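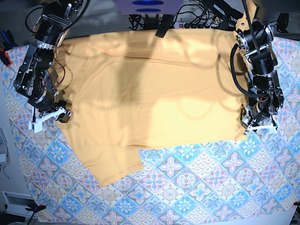 Yellow T-shirt on the patterned tablecloth

About us | Our shop and people

Begović is a small family business for washing, ironing and mending of clothes, in the town of Skelalness. It was opened by Dušan Begović, who learned the work from his aunt in a hotel laundry. In the beginning we had one washing machine and one ironing board, and he delivered the shirts by bicycle.

Today we are a team of five, and we wash for private customers and for three guest houses near the harbor.
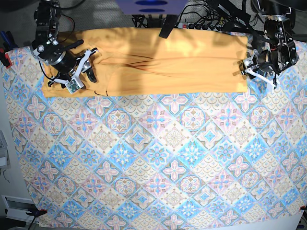 Page last changed: 2025-01-31

Kalliopi Obradović receives your clothes at the counter and writes the ticket. Please tell her about old stains and about buttons which are not strong. Todor Vukčević does the ironing. Nermina Omerović makes all repairs by hand or by machine, also zippers and curtains, and she has been with us for 19 years.

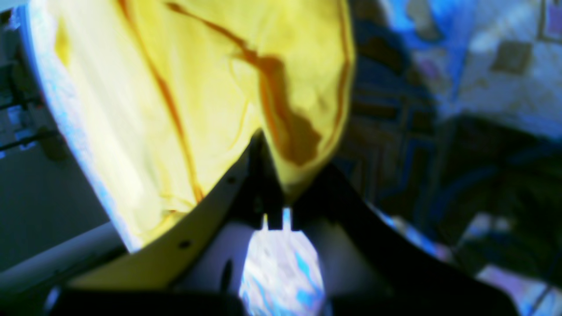
Yellow fabric in soft folds

We do not promise that every stain will go out. If we think that the cloth can suffer, we call you first and you decide. For wool and silk we need more days than for cotton, and in October, when people bring winter coats, please count one week more.

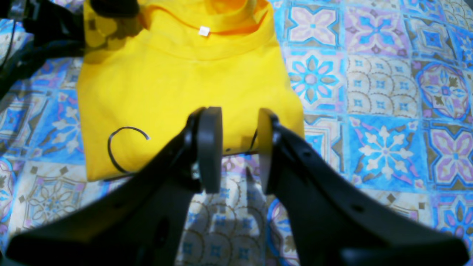 How to find us

The shop is behind the post office, second door on the left. Parking is possible in the yard. You can pay with cash or card.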